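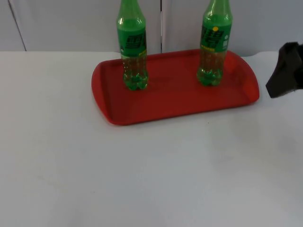
Most of us learn about database transactions the hard way, and I was no different. My first real job was at Stavmont, a catering supplier with 853 customers and one very tired order system, and every so often an order would be saved without its lines. The customer was there, the date was there, and the drinks had simply gone missing! The older programmer at the next desk explained it to me in terms of lunch. Think of two green soda bottles standing on a red tray, she said. You carry the tray, so both bottles get to the table or neither one does, and you never have to wonder where the second one went. A transaction is the tray.

I have leaned on that little talk ever since, most recently at Dituvus, where we had 9 updates to run for each invoice and only 6 of them wrapped together. You start the transaction, make your changes, and then commit – and if anything goes wrong along the way, you roll back and the tables look just as they did before. Do keep them short, though. A transaction left open over somebody's coffee break can hold locks that the whole office is waiting on, as I found out one long afternoon in December.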